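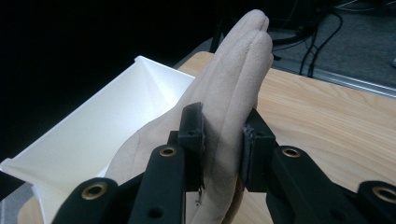

Jornada de puertas abiertas
Relato

La Dirección de la planta de Putura tiene el honor de recibir a los vecinos en su jornada anual de puertas abiertas. Así comenzaba el texto que me entregaron para leer en el vestíbulo, y así lo leí, de pie, ante 31 visitantes con acreditación verde. Llevaba trece días en el departamento de Relaciones Institucionales y veintidós años en la nave de clasificación. Lo segundo no figuraba en el texto.

El recorrido constaba de tres estaciones. En la primera se proyectó un documental sobre los orígenes de Idov, empresa matriz, con música de violonchelo. En la segunda se ofreció café. La tercera correspondía a la demostración del sistema Jibrin, destinado a la manipulación de prendas y piezas blandas, y a ella se dirigió el grupo por el pasillo señalizado, conforme al horario previsto.

Rogué a los asistentes que no rebasaran la línea del suelo. Expliqué que una operaria guiaría primero la pinza con la mano, que cada movimiento quedaría registrado y que el sistema lo repetiría después por sus propios medios. Una niña preguntó cuántas veces había que enseñárselo. El texto contemplaba esa pregunta: 869 repeticiones hasta la fecha, todas ellas satisfactorias. Leí la cifra. La niña dijo que a ella le habían enseñado a ponerse los guantes una sola vez, y que todavía se equivocaba de mano.

La operaria tomó el primer guante, lo llevó hasta la bandeja y lo soltó. Después el segundo. Yo conocía aquel trabajo. Durante los inviernos de la nave, cuando llegaban los envíos de Grevia en noviembre, separábamos los pares por el tacto, sin mirar, conversando de otras cosas. Mi madre lo había hecho en la misma fila, cuatro puestos más allá. Se notaba enseguida el guante mal cosido: la costura del pulgar tiraba un poco hacia dentro.

—¿Desea usted añadir alguna observación? — me preguntó el señor de Dirección, que seguía el acto desde la puerta.

El texto decía que en ese punto debía agradecer la atención prestada. Pedí permiso a la operaria, crucé la línea y recogí el tercer guante de la mesa. Le pasé el dedo por el pulgar. Tiraba hacia dentro.

—Este es de segunda — dije.

Ella lo tocó a su vez y asintió. Lo dejó aparte, y durante unos 20 segundos no hubo nada que demostrar. Los visitantes guardaron un silencio muy correcto. La niña levantó la mano y solicitó tocarlo también.

En el acta de la jornada consta que la demostración se desarrolló con normalidad y que el público mostró un vivo interés por los materiales. Al día siguiente encontré sobre mi escritorio una caja sin remitente, llena de guantes desparejados, y una nota que decía: «Sepárelos, por favor, cuando tenga un momento». Cerré la puerta del despacho y empecé por el de arriba.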